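KERNUNORA COMMUNITY WORKROOM
Minutes of the monthly users' meeting, May

In the chair: Anoma Kanagaratnam
Apologies were received from the Ververidis bench.

1. Minutes of the previous meeting
Agreed as a correct record, subject to the spelling of Vustham being put right under item 4.

2. The table and its contents
The Chair reported that the articles kept out on the black table had been looked over before the meeting. These are the blue bowl, the wooden box with the slot in its top, the pink cup with its utensils, and the pink tray. Members were content that all four should stay in a row behind the white board, leaving the board itself clear for whatever is being worked on.

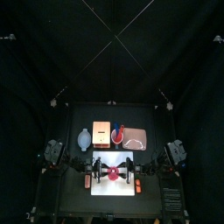
It was noted that the tray has become a resting place for odd items, plastic bags in particular. Members asked that packaging be taken away at the end of each session. The bow with the pink flower centre is to be stored with the other trimmings and should not be put in the tray.

A proposal to move the cup to the back of the table was not supported. The red and blue utensils are used by most groups and should be within reach.

3. The white board
There was a longer discussion on the use of the board. The Flidolitz group wished it to be kept for cutting only. Others felt that this was too strict, given that the table is shared and small pieces are easily lost against a black surface. It was agreed that the board may be used for any clean work, and that knives are to be returned to the drawer before anything else is set out on it.
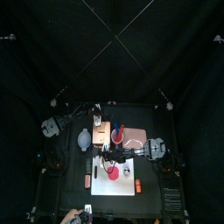

Plates and small figures may be left on the board during a session – but not overnight. The question of a second board was raised. The Chair undertook to obtain a price.

4. Small metal parts
Vustham had written to say that two items from its last delivery could not be matched to the list. Members agreed that narrow metal pieces should be handled one at a time and put down only on the white surface.
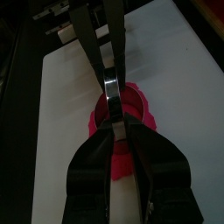
The label on the parts drawer is to be rewritten in larger lettering. Any piece not claimed within 60 days will be offered to the other groups.

5. Accounts
The balance stood at £1,525. Payment for new drawer liners was approved.

6. Any other business
The Saturday session will begin at 10 a.m. until further notice. A request for more hooks by the door was held over.

The meeting closed at 8.40 p.m.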